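Section 4: Comparing pads and finger spread on soft goods

Revised December 19, 2018 by Kevin Hanrahan

By now you should have the hand-held unit charged, paired and through the bench check in Section 3. If the bench check gave you a drift warning, go back and clear it first, as everything below leans on those readings.

I do this part of the set-up on a bed. You can use a sofa or a padded table if that's what you've got, but a bed is the hardest surface I know for a gripper. It sinks when you press on it, the cover slides about, and the thing you want to pick up is made of much the same stuff as the thing it's lying on. If a pair of pads copes there, I'm happy to send it anywhere!

You'll need:
The hand-held gripper with its standard blue pads
The Fokum soft pads (in the small pouch, still on their backing)
One thick garment, folded or bundled up
A laptop running Ninance, with logging switched on

4.1 First approach

1. Put the garment down on the bedding and leave it a bit untidy. A crisp shop fold is too easy.

2. Let the fingers open all the way, until you feel the soft stop. Don't force them past it.

3. Bring the gripper in low and check that you can see both pads in the preview window. If one is missing, your wrist is probably twisted.

4. Stop short and look at where the pads are pointing before you close anything.
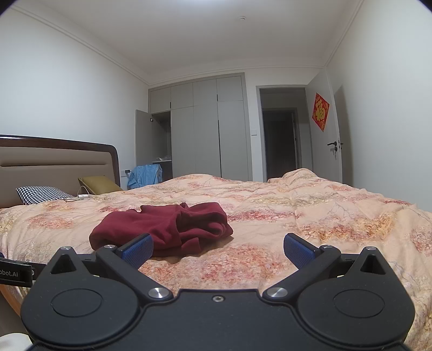
Fig. 4-1. Fingers open, left pad at the edge of the burgundy garment, right pad over bare bedding.

5. Shift sideways until the bit of cloth you want is between the two pads. I always undershoot this (I'm right-handed and I drift left), so take your time.

6. Squeeze slowly to 40 on the grip scale and hold while you count to three in your head. Lift, then set it down again.

7. Press the log button once. Ninance adds a line for each lift, so if you see two, you've double-pressed and can delete the spare.

Note: the quilt will want to come along too. When it does, log the lift as "mixed" and carry on. I used to throw those lifts away and I regret it — they tell you more about a pad than the clean ones do.

CAUTION: Keep your free hand away from the linkage arms while the trigger is moving. The pivots can nip.

4.2 Second approach, from further back

Do 10 lifts as above, then step back and start the whole reach again from a standing position. What we're after now is whether the preview still gives you enough to steer by when the garment is a good way off.

8. Stand at the side of the bed with the gripper level and the fingers fully open.

9. Check the preview. You want both fingertips and the whole garment showing, with clear bedding between the pads. 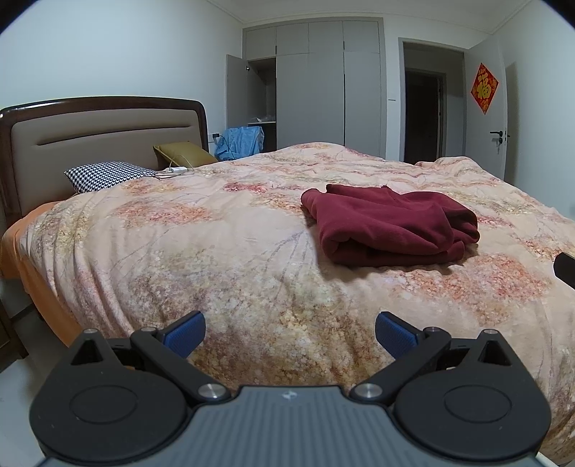 Fig. 4-2. Start position for the long reach. Garment ahead on the bedspread, nothing but bedspread between the pads.

10. Reach in one smooth movement. If you have to stop and correct, that's fine, but tick "corrected" in Ninance.

11. Do another 10 lifts, then swap to the Fokum pads and repeat 4.1 and 4.2 from the top.

Note: busy patterns are worth keeping in. A flowery cover gives the tracker plenty to hold on to, and I've had more trouble on plain white sheets, where it sometimes loses its place. If you get error 3525, the tracker has lost the room. Point the gripper at something with corners, such as a wardrobe or a door frame, and wait for the green tick.

4.3 Which pads to keep on

Compare the two sets of lifts on the Ninance summary page. My own rule is to look at the "mixed" column before anything else. On thick cloth I nearly always stay with the blue pads. The Fokum ones are lovely on thin shirts, but they grab the bedding as well and I end up lifting half the bed.

If you can't get a clean lift with either, drop the grip scale from 40 by small steps before you try going up. Anything over 50 just squashes the cloth flat.

CAUTION: Let go of the trigger before changing pads, and lock the fingers with the Foley clip.

Pad changes are covered in Section 5, along with the Grarard wrist mount.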